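Teaching a small arm to push blocks around a board (part 2: the work surface)

Posted 4/20/25 by Akosua Zakaria

Last time I got the arm bolted down and moving without trying to punch a hole in my shop wall. This part is the playing field: the board, the blocks, and getting the arm to agree with me on where the board is. It took me two evenings, and one of those was mostly sanding, so don't be scared off!

My arm runs on a Vuris controller and I write everything in Pliseo, but nothing below depends on either one. If your arm can go to an X, Y and Z when you tell it to, you're fine.

What you need

A flat wooden board (mine is maple, glued up from planks)
Pegboard to sit it on
Bolts that fit the pegboard holes, plus nuts
A straight rod for the arm to push with
A set of small blocks in different shapes and colors
A tape measure, pencil, and fine sandpaper

Step 1: Flatten the board

Glued-up planks look great, but the joins can sit a hair proud, and a small block will catch on that every single time. Run your fingernail across each seam. If it clicks, sand it, going with the grain, then wipe the dust off and try again. I left mine bare. I did test a coat of wax on an offcut and the blocks slid so far that my push distances went completely out the window (fun, but useless).

Step 2: Fence it in with bolts

Lay the board on the pegboard and slide it until it's inside your arm's comfortable reach. I mean comfortable, too. Most small arms can technically stretch out to the far corners, but they get wobbly out there.

Now drop bolts into the pegboard holes right up against the near edge of the board and tighten the nuts underneath. The hole you want is never quite where the edge is, so put the bolts in first and then snug the board up to them. Keep the heads low if you can. My first ones were tall and the rod found one on its very first sweep.

Step 3: Fit the rod

You want a smooth, straight rod with a rounded end, pointing straight down. A square end digs into the wood when you're a touch too low, and you will be a touch too low at some point. Clamp it firmly, then grab the tip and wiggle it. Any play you feel there shows up later as a block that goes off sideways.

Step 4: Find your corners

Drive the rod by hand to each corner of the board and write down the position. Do it slowly. Then do it again the next day, cold start, and compare. Mine were off by 5 mm the first time and I'd have sworn I hadn't touched anything. (I had leaned on the bench. Tighten your bench.)

For height, slip a sheet of paper under the tip and come down in tiny steps until it just drags. Save that number, then add 3 mm of clearance and never let the code go below it.

Step 5: Put the blocks out

I use two each of yellow, blue, red and green, in a mix of stars, cylinders, hexagons and so on. Don't line them up nicely! A neat row teaches you nothing about how your setup copes with a mess. Bunch most of them together, send one off on its own, and leave yourself some open wood to push into. 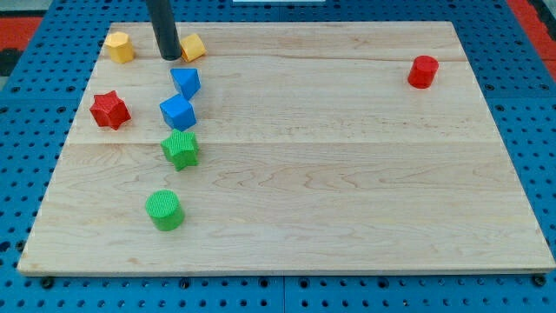
Step 6: Make your first push

Pick a cylinder to start with. Stars are a pain, they turn as soon as you hit a point off-center. Bring the rod down a little behind the block, never right on top of it, and move forward slowly in one straight line. Then lift straight up before you travel anywhere else. I set my speed at 14 percent for this and only went faster after 100 pushes.

If the block curls away to one side, your line isn't passing through its middle. Fix that before you touch speed or anything else. My friend Yaa Ansah spent a whole weekend tuning acceleration on hers and her corner numbers were swapped.

Once cylinders behave, try a cube on its flat side, then a hexagon, and save the stars for last.

Next part is the camera mount, and I'm hoping to have it up in June if the bracket I ordered ever shows up.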